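Sutell hand-held gripper kit and the Gestuston method

The claim is bold: collect demonstrations with a pair of hand-held grippers, train on them, and your robot arm picks up household containers without anyone ever teleoperating it. We tried the kit on a lidded food box and a white wire basket.
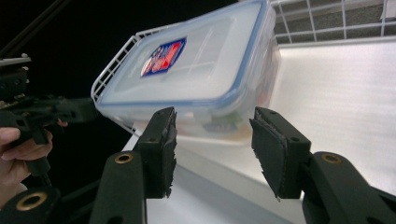
What the numbers say

The paper lists 2,154 demonstrations, of which 2,000 went into training. It doesn't say why the rest were dropped. The headline result rests on 10 trials per object — far too few for my liking. I'd want 100, and in a kitchen the authors hadn't filmed in.

The linkage is decent, with brass bushings in black arms. Foam finger pads fray, and Sutell sells no spares. Fast movements blur the video, lid label and all, and the method has no filter for that. 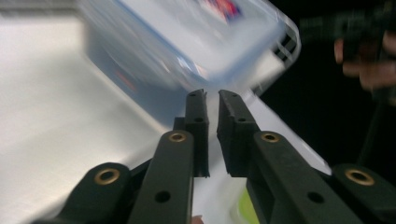

Taheri disagrees on the trial count: ten is normal for this sort of work, and the Ballia baseline was tested on no more. Fair enough, but I wouldn't buy on it.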